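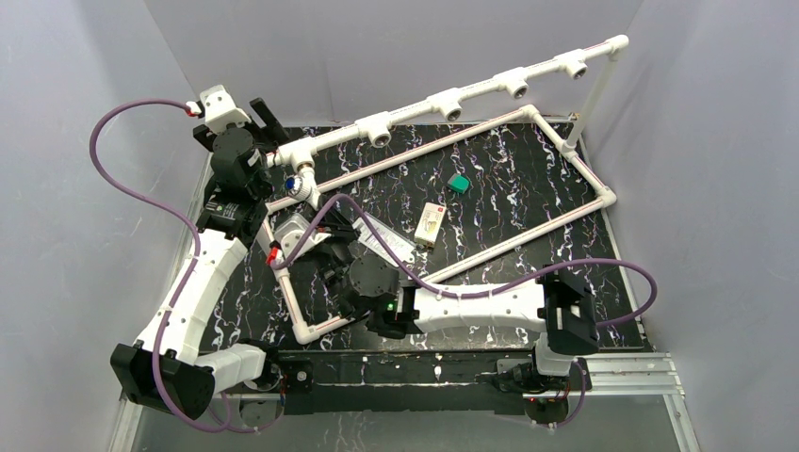
I bought my first commercial dishwasher the way most people buy a sofa. I liked the look of it, the price made me wince only a little, and I signed before I'd measured the door. It was $2,595, secondhand, from a restaurant in Tistbridge that was closing down, and for the first month I loved it more than some of my relatives.

Then the glasses started coming out cloudy (all of them, even the little ones we use for iced coffee) and I did what every cafe owner does, which is buy stronger detergent. It got worse! So I called Gemma Ruggiero, who has been fixing kitchen equipment since before I could reach a counter, and she didn't even open the machine. She asked what I'd done about the water.

I had done nothing about the water. I was running hard city water straight into it and wondering why everything looked like it had been dipped in milk.

Gemma put in a softener from Hatero, a squat gray thing that lives under the prep sink and asks for salt, and while she was down there she showed me the heating element. I won't put you off your lunch. She descaled it, swapped the rinse jets, and wrote the rinse temperature on a piece of tape on the door.

I've since asked a lot of people about their dish areas, and it's a wonderful way to hear complaints. Valentin Stoica runs the kitchen at Karagiannis, where they can serve 224 covers on a big night in September, and he says the machine was never his trouble. His trouble was the table next to it. Dirty plates came in on the same side the clean racks went out, and two people were forever reaching across each other.
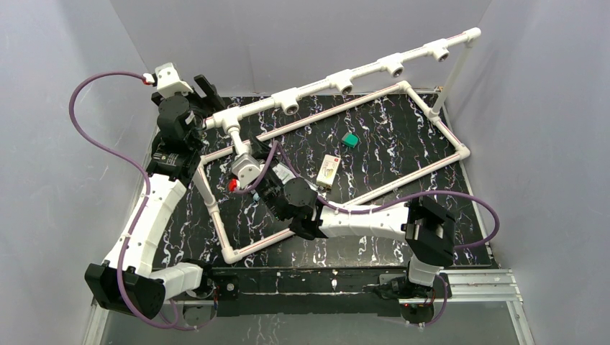 White pipe and tee fittings on a marbled black tabletop.

He moved the landing table to the other side and bought 4 extra racks, and that was the whole renovation. I was a bit jealous – my own pass is so narrow that I stack the racks on a cart.

If you're shopping now, measure the door, and then measure the hallway too. Ask how long a full cycle takes with cold incoming water, and get the answer in writing. I looked at a new Misport last week and the sales guy kept telling me it could do 80 racks an hour. I don't own 80 racks. I asked him what the drain pump costs to replace, and he's going to call me back.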